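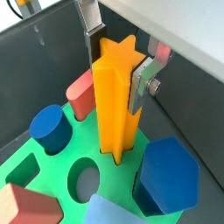

I started the Grelex notes because I kept buying shape sorters secondhand and could never remember which pegs belonged to which board. Every board gets its own readme, and this one covers the green one, which I list as Rondgate 7. My favorite piece is the yellow star, a tall one with nice crisp ridges down its points, and it goes into a star-shaped hole that doesn't forgive much (you have to line up all five points or it just sits on top and sulks). The blue cylinder is the easy one. My niece always goes for it first!

What's in the folder

pegs.txt has one line per peg: shape, color, and a note on how fussy the fit is.
holes.txt does the same for the openings.
swaps.txt is my running list of pegs that will squeeze into a hole they weren't made for. Still patchy, I mostly add to it when a kid finds a new one.

Naming

I go by the top face of the peg and ignore the rest. It sounds lazy but it saves a lot of arguing, especially with the ones that have bits cut out of them lower down. So a peg with a five-sided top is "pentagon" and stays "pentagon" whatever is going on near its feet. Colors are plain words: red, blue, yellow, gray. I tried fancier color names in the Ticona readme and couldn't tell my own entries apart by June.

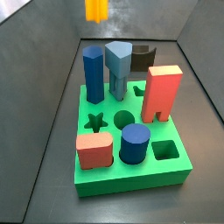 Do the pegs have to go in any set order?

Any order works, since each peg has its own hole and doesn't lean on its neighbors. I like to put the tall ones in last so little hands have room to reach the others.

Known gaps

The Etgate board is next and only has 2 lines in its pegs file so far. Page 31 of my paper notebook has the rest, if I can read my handwriting. Fit notes are all from my own kitchen table, so take "snug" and "loose" as my opinion.

Last edit 4/25/04, fixed the spelling of hexagon in 11 places (sorry)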